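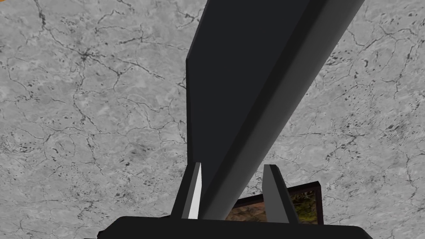 Incidencia 111: el portal de tarifas de Sonow redondea por su cuenta

Estado: abierta, otra vez
Prioridad: baja (según soporte), altísima (según contabilidad)
Entorno: módulo de presupuestos Skanutico, catálogo de encimeras y revestimientos

Miércoles, 9:10. El cliente de Grosthorpe pide 2 piezas de piedra gris veteada. El presupuesto sale con 100. Se avisa al cliente de que no tiene que alicatar la comarca.

9:40. Reproducido. Si la cantidad se escribe a mano y se pulsa tabulador, el campo salta a 100. Con el ratón no pasa. Soporte propone usar el ratón.

10:25. Se borra la caché. No cambia nada, pero todos nos sentimos mejor, que es para lo que se borra la caché.

11:05. Revisada la ficha del artículo. En «pedido mínimo» alguien puso 100 en agosto, cuando se cargó la tarifa de Hsu. En la tarifa de Hsu ese 100 era el ancho de la pieza en centímetros. La columna de al lado, «ancho», dice 1.

11:30. Corregida la ficha. El presupuesto ya respeta las 2 piezas y ahora cobra 600 de transporte. Grosthorpe está a dos calles del almacén.

12:15. El transporte se calcula con el peso, y el peso se ha desplazado también una columna. Toda la hoja está corrida. Se solicita reimportación completa a Sonow.

13:50. Respuesta automática de Sonow: «Su incidencia ha sido resuelta. Valore nuestra atención».

13:52. Valorada.

16:20. Reabierta. Mientras llega la reimportación, los presupuestos de piedra se hacen en papel y se revisan con calculadora. De momento el papel no ha dado errores de tabulador.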